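Dunari opens winter parcel collection in Brornwood

BRORNWOOD, Sunday, November 6, 2022 – The household aid group Dunari has opened its winter collection for families in Brornwood and Domthorpe. Last winter the group has given parcels to 802 homes. This year it hopes to reach 1,853.

"Many families ask us for simple things," said Kanyarat Suksawat, director of Dunari. "We are thankful to every person who brings something."

Goods can be left at the Noiphan Hall until the end of November.

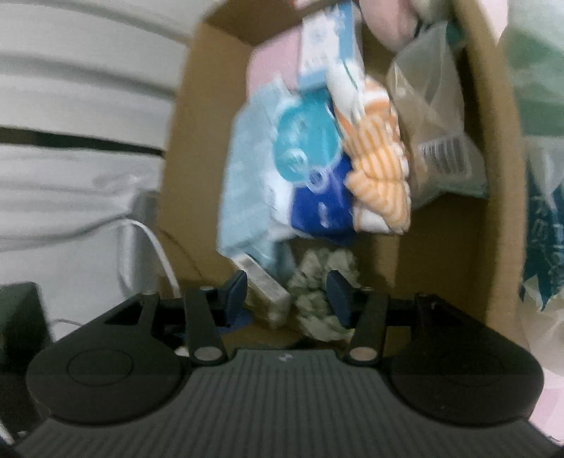 Issue No. 200

Boxes of any size are welcome. Contact for the press: Boonmee Kongkaew, Dunari office, Domthorpe.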